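Wanden Simulation Lab
Remote Demonstration Checklist, Drawer Task
Inspection date: Sun 28 June

1. Operator controls respond in all directions. Pass.
2. Stop command halts the simulated arm. Pass on 3 trials.
3. Floor in front of the chest is clear. Pass.
4. Speed limit set to 20 percent for new operators. Corrected during inspection - it had been left at the default.

Operators shall approach the chest from the front and pull each drawer by its handle. Contact with the vase on top ends the demonstration, and the recording is to be marked as rejected.
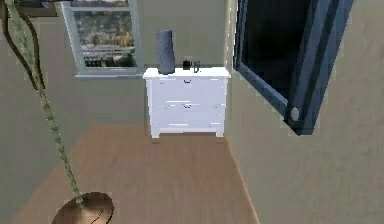
5. Rejected recordings are stored apart from accepted ones. Fail. Recording 478 was found in the training folder. Move it before the next session.
6. Operator rest break every 55 minutes. Pass.

Comment: Handle edges are hard to make out at low resolution. Review display settings by August.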